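Status as of July 14, 2025: partial release. The `rice_v2` split is up again with the timing fault documented below. The `rice_v1` split stays withdrawn and we don't plan to bring it back.

# Sanddale Kitchen Handheld Set: fault notes and data card

Read this before you train on anything. The earlier card said the set was "clean and synchronized." It was neither, and the sentence was in there for months before anyone tested it.

## What the set is

Demonstrations of small kitchen tasks, recorded with a hand-held two-finger gripper and a wrist fisheye camera. Tasks are cooker opening, scooping, pouring from small dishes, and toaster loading. Each episode has video, a gripper width track and a 6-DoF pose track. There are 3000 episodes in the full index, counting the ones now flagged.

Policies trained on it were run on the arm in the Sanddale lab. That is where the trouble showed up.

## What went wrong

In February a policy trained on `rice_v1` closed the fingers early on the cooker task. On the arm this meant the gripper shut before it had cleared the lid, caught the rim, and kept driving down until the force limit tripped. The lid hinge was bent. One finger pad was torn. Nobody was inside the fence, and we'd rather not lean on that as a safety record.

The first explanation was that the policy needed more data. We got more data and it did the same thing with more confidence. The second explanation was glare off the lid. We dimmed the lights over a full set of trials and saw no change worth reporting.

The cause was in the files. The gripper width track ran ahead of the video by 90 ms in a large part of the split. The Vernelar logging script stamped video when a frame was written to disk and stamped width when the reading came in. Under light load the two nearly agree. Under heavy load they don't, and the cooker sessions were recorded under heavy load.

Offline loss looked fine through all of this. If you are used to picking checkpoints by validation loss, note that our validation episodes had the same offset as the training ones, so the number could not have warned us. 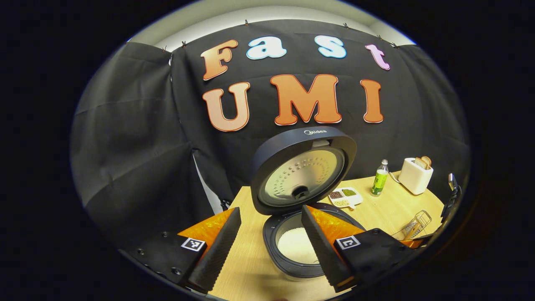 *Wrist view, cooker task, lid open. Fiducials on both sides of the gripper body.*

## Why the markers didn't catch it

The card used to claim that the fiducials gave us "independent verification" of gripper width. They could have. The check script compared the average marker distance over a whole episode with the average of the width track. A constant shift in time hardly moves an average, so every episode passed.

The replacement check, `check_lag.py`, cross-correlates marker distance with the width track and reports the lag in milliseconds. It needs both markers in view. Where one is lost for a long stretch the result is `unknown`, and `unknown` is not a pass. Please don't filter on `lag != bad` and call it done. One of our own baselines did exactly that.

## What was changed

- Both streams are now stamped at arrival from the same clock.
- `rice_v2` was re-aligned from the raw logs, episode by episode. No single fixed offset was applied.
- 21 episodes could not be aligned and are listed in `excluded.txt`. They remain in the index so old episode numbers still match.
- The arm now stops on a width command that disagrees with the measured width for more than 4 control steps.

The last item is a patch on the robot side. It would have saved the hinge. It would not have fixed the policy, and it is off by default in the Dvorak controller config. Check yours:

```
safety:
 width_mismatch_stop: true
 width_mismatch_steps: 4
```

## Fields

| Field | Meaning | Trust |
|---|---|---|
| `video` | fisheye, uncropped | good |
| `width` | finger opening, meters | good in v2, wrong in v1 |
| `pose` | camera pose from SLAM | drifts in long episodes |
| `lag_ms` | output of `check_lag.py` | only where not `unknown` |
| `success` | operator's own label | low |

On `success`: operators marked their own episodes right after recording them. Treat it as an opinion.

## Known problems that are still open

1. Pose drift. Plain dark backdrops give the tracker little to hold on to. Lettering pinned to the cloth helps, but we haven't measured by how much.
2. Background leakage. A backdrop that stays put from one episode to the next is a fine landmark for a policy that would like to ignore the cooker. We have not run the swap test. Assume it matters.
3. Clear and shiny objects. Don't expect depth estimated from these videos to hold up on plastic bottles or lid plates.
4. The Trotia conversion of this set was made from v1. It carries the bad timing and none of the flags. We asked for it to be relabeled and can't say whether that has been done.

## Should you use it?

For visual pretraining, probably fine, v1 video included. For anything that closes a gripper near hardware you care about, use `rice_v2`, run the lag check yourself, and do the first runs at low speed with the force limit turned down. We think the timing is right now. We also thought so in the previous version of this card.

Reports of bad episodes go in the issue tracker with the episode number and the `lag_ms` output. "Policy doesn't work" with no log attached will be closed.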